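Equipment planning for the coming year

3 January 2023

The Flamside laboratory has completed its review of manipulation equipment, and members are asked to note the arrangements below before submitting bids for the new budget round.

The present arm at the Lasham site remains in service and will continue to be used for the kitchen tasks. It was booked for 1027 hours last year, well beyond the figure on which the maintenance allowance was based. The allowance has been raised accordingly.

Purchases approved

Two further arms will be ordered through Strömberg, with delivery expected in June. The order includes 4 spare sets of gripper fingers, which have until now been bought singly and at greater cost. Cabling and mounts are to be charged to the same budget line — separate requests will be returned.

A sum of £135 has been set aside for replacement play food, sponges and utensils. The toy kitchen itself will be kept. Its hob, sink and microwave give the Vudetti project a compact set of household tasks, and a second kitchen of the same pattern will be sought so that results can be compared between benches. 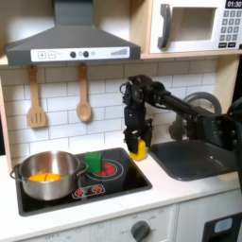 Submitting a bid

Bids should state the expected hours of use, the bench space required and any training needs. Items costing more than £5,000 require two written quotations. Late bids will be held over to the next round.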